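The Table Against the Wall
How a plain white desk took over the best corner of our apartment

March 17, 2025

I have owned three desks in my adult life and disliked all of them. The first was glass and showed every fingerprint. The second had a hutch, which I filled with mail. The third was so deep that whatever slid to the back stayed there until I moved out. So when we got the keys to our place in Stenport, in an old building with a brick wall that bends (it really bends, you can lay your cheek on it and feel the curve), I told everyone I was done with desks. I was going to buy a table.

A table doesn't have drawers. A table doesn't have a little shelf for your printer. You can eat at it, wrap presents on it, spread out a tax return and cry. I wanted white and I wanted it plain, and I found it secondhand at Nirley, a used office furniture place out past the bus depot that smells like carpet glue and is one of my favorite stores on earth. I paid 200 dollars for it, delivered, and the delivery guys put it down in the wrong room and left. Fine!

Living with a curved wall

If you've never had one, a curved wall sounds romantic. Then you try to put furniture on it. Nothing with a straight back will ever sit flush, so you end up with a sliver of gap that eats pens. I spent most of last August trying things along those bricks. A bookcase looked like it was leaving. A sofa was worse. The table was the first piece that looked at home there, I think because it's low and simple and lets the wall do the showing off.

And the wall does like to show off. Plenty of the bricks have dark square pockets in them, scattered all over with no pattern I can work out, and everybody who visits has a theory. Ventilation, beams, a bricklayer in a mood. My own policy is to leave them alone. I hung a picture on that wall once, for one evening, and it looked like I'd put a sticker on a cake.

The gap I solved by giving up. Pens live in a cup now, and the cup lives in the kitchen.

The lamp question

Good lighting in a corner with one window is tricky. Mornings are wonderful, you barely need a thing. By late afternoon the brick soaks up whatever light is left and you're squinting at your own handwriting. I went through a clamp lamp (hideous), a floor lamp (always in the way) and finally a small table lamp with a round black base and a white shade, which I love even though the shade will not stay straight. I level it and by the next time I look it's tipping again. I've started to think of it as a jaunty hat.

It goes on the right, near the low outlet, so the cord has the shortest trip. If you take one thing from me, shop for the outlet first and the lamp second.

What gets to stay on top

My rule is one drink, one light, and whatever I'm doing right now. The drink is usually in a black tumbler, parked at the far left where my elbow can't reach it, though paper cups do sneak in. White tabletops hold grudges, by the way. Mine has a faint yellow-green mark near the middle that I blame on a highlighter, and I've tried dish soap, baking soda and a spray called Flakura that a neighbor swears by. The mark has outlived all of them – I've grown kind of fond of it.
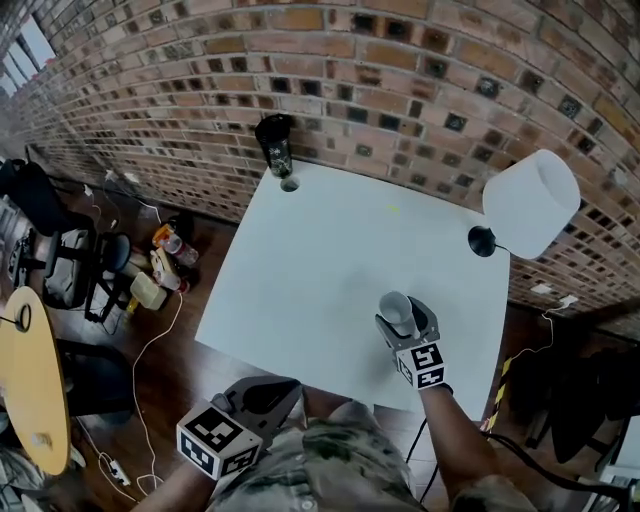 Everything else goes on the floor

Okay, so this is the part where I lose the minimalists. A clear table has to come from somewhere, and in our house it comes from the floorboards. Bottles, boxes, the power strip and its long white cable, a bag that has more or less claimed the office chair. Every few days I do a five-minute sweep and put some of it away, and it creeps back.

I did buy a little round yellow side table to catch the overflow, a wooden one from a line called Samir, and it has helped a bit. The next thing on my list is a basket with a lid, wide enough for the power strip, if I can find one that isn't beige.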